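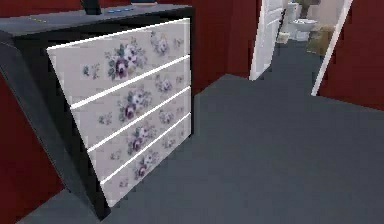

Unit 4: Rules for building and using simulated rooms
Instructor: Ozan Şimşekoğlu
Handout revised 2025-02-27

This unit covers household scenes used to train and test mobile robots in simulation. The rules come from the Prunside lab guide, with changes made after last term's projects. You will be graded against them in the Ploner assignment.

1. Scene setup

Every scene needs a scale check before anything else. Load the door, the floor and one large piece of furniture, and measure them in scene units. A door that is 10 percent too wide will make a navigation policy look better than it is.

Surface patterns may be changed freely between runs. Shape and mass may not, unless the change is written in the run log. Flowered drawer fronts, plain fronts and striped fronts all count as the same dresser if the mesh is the same.

Give each drawer its own joint. Set the travel limits in the joint file and do not rely on collision with the back of the cabinet to stop the drawer.

Fronts without a handle or knob need a decision. Either mark the drawer as not openable in the task file, or name the edge where the gripper is allowed to pull. Do not leave this to the policy. Two groups lost a week in February on drawers that had no legal grasp at all.

2. Doors and adjoining rooms

An open door is an obstacle and must have a collision shape on both faces. If the robot can see into the next room, that room must be loaded with collision turned on, even when the task never sends the robot there. This includes fixtures, boxes and plants.

State in the task file whether the robot may cross the doorway. If it may not, crossing counts as a failure and the episode ends.

3. Camera views

Start poses are drawn at random, so some episodes will begin close to furniture with no part of the arm in view. Keep these episodes. Throwing them out raises the success rate and hides a real weakness – the robot has to be able to back up and look around.

Reject a start pose only if the base or arm is already in contact with something, or if the camera is inside a mesh.

4. Run counts and splits

Each group gets 4000 episodes on the Nazarenko cluster. Use 3000 for training. The remaining 1000 are for validation and test, and the split between those two is up to you, but fix it before the first run and do not move it.

Hold out whole rooms, not single episodes. A room with new wall colors is still the same room.

Report every episode you started. Last term one group reported 977 test episodes out of 1000 and could not say what happened to the other 23. Crashed runs are listed as crashed.

5. Limits on force and speed

Use the limits of the real arm, with no extra margin. The Fatach controller file has the correct values for joint speed and torque. A drawer that opens only when the limits are raised has not been opened.

Contact force is logged at every step. Any peak over the limit is a safety failure, whether or not the task was completed.

6. What to hand in

Task file, joint file and run log
List of rooms in each split
Success, failure and crash counts
Three failed episodes with a short written cause for each

Reading before next class: Prunside guide, page 46 to the end of the chapter. Bring your joint file – we will go through drawer limits in pairs.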